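Cleaning a laptop fan without stripping the machine

Shut down, unplug and let it cool. Remove the base screws and keep them in order - lengths often differ. Hold the fan blades still and use short bursts of air, working from the blades toward the vent. 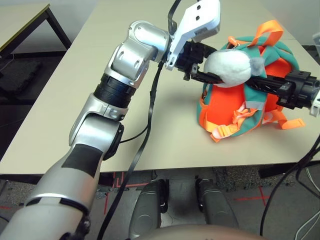

WORKSHOP > STORAGE AND CARRY

Empty the grit from a bag before a clean laptop goes back in. Turn it inside out over a bin and vacuum the seams with a crevice tool. Wipe coloured panels with a damp cloth and air-dry fully. 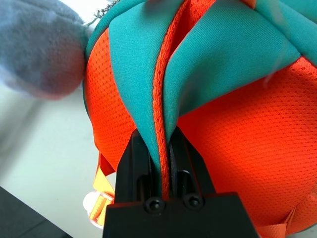 Teal fabric and orange mesh on the backpack.

Repeat every July, or sooner if the fan note changes.

Related
Replacing thermal paste
Dukeo hand blower: 11 months on

Comments (2)
Marijke Declercq: Two of my screws were under the rubber feet.
Worine: Same on mine - check there before prying.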